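Search the forum
Home Ask Browse Tags Log in

Hand-held gripper slips on clear plastic box lid

Building a pair of hand-held grippers at the shared shop, metal parts, cable out the back of each. Trying to record opening a clear storage box so an arm can copy it later. Right finger skates off the lid edge. Left one is ok. 13 tries last night, 2 good ones. Using the Pinex firmware, default force. 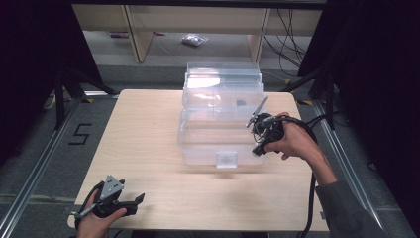 Tried tape on the fingertip, peeled off. Dont want to change the box if I can help it. Anyone?
- Babita Maurya

2 answers

Gostby
Bare metal on smooth plastic, yeah it'll slide. Thin silicone sleeve, glue it, let it sit overnight. Also come in flatter, under the lip, and hold the box still with the left one first. And check your cable isnt tugging on the wrist, mine did that for weeks. Clear plastic is rough on depth cameras too btw, so keep the color video.

Dixit
turn the force up. mines at 200

Ask a question Help Contact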